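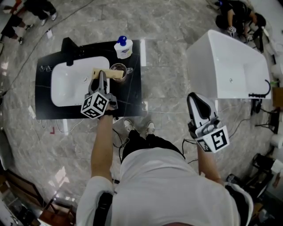
bathroom bench, sponge and the mug

Nolero_jules
Anyone got stain out of a dark vanity top? Rental in Gittins, inspection coming up. Tea rings near the basin, plus a chalky haze that comes back every time it dries. Tried dish soap and a sponge. Nothing. Bond is 1622 and I'd like it back thanks

grindden400
Is it stone or laminate? Matters a lot. If its stone do NOT use vinegar. Etches it and then you're paying for a repolish.

Wanda Kapoor
Haze is hard water, pretty sure. Diluted vinegar, five minutes, rinse, dry with an old tea towel. Done mine for years, no dramas.

grindden400
Wanda yours is laminate though isn't it. You said so in the reno thread in May.

Wanda Kapoor
Fair. Still reckon it'd be fine on granite

grindden400
Granite maybe. Marble no way. And the sealer cops it either way

yatziri_c
Bicarb paste for the tea rings. Leave it on overnight under cling wrap, wipe off in the morning. Got a coffee ring off our kitchen bench in Julau like that. Try a hidden corner first

Nolero_jules
Agent's condition report just says "stone look" so who knows. Will ring them tommorow. Going bicarb first – vinegar can wait

Wanda Kapoor
Take photos with the date on before you start. Ours tried to charge 242 for a mark that was there when we moved in.

Nolero_jules
ok rings are mostly gone after one night, haze still there. Agent hasn't called back

grindden400
Stone cleaner from the hardware then. Neutral pH, colour of the bottle doesnt matter, read the back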